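Hurnden Shared Tea Point Guide
Section 4: Setting up the microwave table 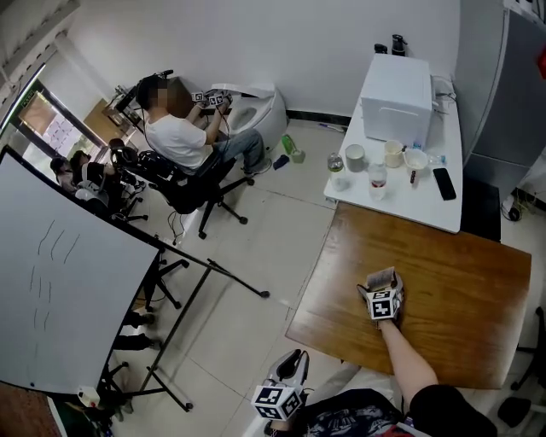
Suppliers will tell you any flat surface will do. Treat that with suspicion. A table can look level and still rock when someone leans on it, and the Skarier leaflet that claims a full set-up takes 30 seconds was plainly not written by anyone who has carried a microwave across an office.

Before you start, clear the top completely. Mugs, bottles, bowls and phones all come off.

1. Stand the table against the wall and press on each corner in turn. If it rocks, adjust the feet. Folded card under a leg is not a repair.

2. Lift the microwave on with two people. Leave the gap given in the maker's booklet on all sides, even if it looks wasteful.

3. Run the power cord straight to the wall outlet. Do not use a power board, whatever the label on it promises.

4. Gather any spare cable and tie it off the floor, clear of chair wheels.

5. Put the mugs back along the front, handles facing out. Bowls go beside them.

6. Stand bottles upright with their caps on. A bottle lying on its side will find the edge sooner or later.

CAUTION: "Microwave safe" on the bottom of a mug is a claim by whoever sold it. If the handle gets hotter than the drink, stop using it.

CAUTION: Never heat a vacuum flask or a sealed bottle.

Note: Phones left on the table get splashed. The so-called splash-proof mat (Carwood part 626) made no difference we could see at the Vaughan office, and we no longer order it.

Note: Report a damaged cord to Greer Kerr, extension 1008, and unplug the microwave at the wall first. Taping over the damage does not count as fixing it.

For cleaning, go to Section 5.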